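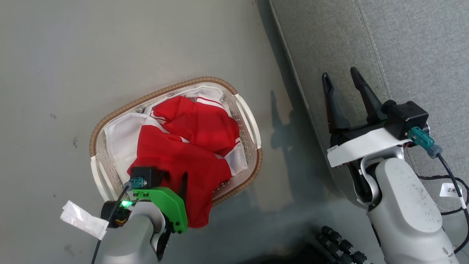
Fig. 1. Household wash, red top over a white cloth.

Print this page | E-mail this page
Reading time: 2 min
Search course notes Go

Textiles & Household Work, wk 4 – N. Corrigan

Laundry before machines. Main point: wash day was a job for the whole house, not a chore fitted in.

Drimlow account book, 1463 – soap bought twice, lye made at home from wood ash. Linen only. Wool got brushed and aired, hardly ever washed.

Baslow inventory lists 39 sheets. Why so many? Big wash came every few months, so you needed a stock to last.

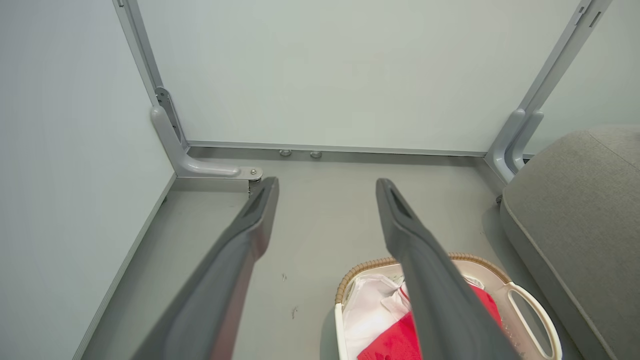 Drying – hedges, grass, later lines. Sun did the bleaching. December wash avoided if posible.

Read Lesell ch. 2 (skip the tables). Short response, 99 words max, on who did the carrying of water and who got payed for it.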